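Quick one tonight, kettle's on, have to be up early.

So. Suturing. I said back in November I'd get my simple interrupted stitches to look decent before spring and then did pretty much nothing until last week. Pad in the drawer, needle packets in the other drawer, guilt in both. Thilini Seneviratne finally sat me down after our shift and said ten minutes a night, no more, just do it. Fine. Doing it.

What I'm working on is spacing and tails. Mostly tails. I cut them too short, always have, and then the knot starts to creep and I have to do the whole thing over.

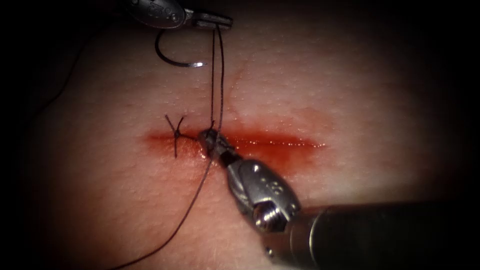
Other problem is tension. I pull like I'm tying up a boat. Edges bunch, you get that puckered look, and Thilini does the eyebrow. The edges should just meet. Kiss, don't crush, is how she puts it, and I now hear it in my sleep. First throw flat, lay it down gently, then the second one the other way. If I'm tired I forget to switch hands and end up with a granny knot, wich slides. Cut it out, start again.

Last night: 11 stitches, kept 4. Not great! But the four were nice. Even bites on both sides, knots sitting off to the same side, tails matching. I did a little dance in the kitchen.

Stuff I keep having to re-learn:

- go in at ninety degrees, not at a slant
- roll the wrist, don't push
- grab the needle a bit back from the middle, never the tip
- put the needle down somewhere you can SEE it

That last one. Don't ask.

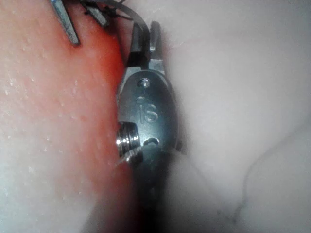
Tools matter less than I wanted them to, sadly. I spent an hour on the Brallstead site looking at needle holders I can't afford, had a set in the cart, closed the tab. Sunil Wanigasekara has used the same beat up pair since school and his stitches look like a sewing machine did them. What does matter is that the jaws grip. If the needle spins when you turn your wrist you're going to fight it all night. Wipe them down when you're done, check the hinge isn't stiff, dry them properly before they go back in the roll. I skip that more than I shoud.

Pads wear out too. Same slit over and over and the sides go ragged, then nothing holds. Flip it or make a fresh cut further along.

Plan for this week is same again, ten minutes, maybe fifteen if I'm awake. Vertical mattress after that if Thilini says I'm allowed. Will report back. Kettle's boiled, bye.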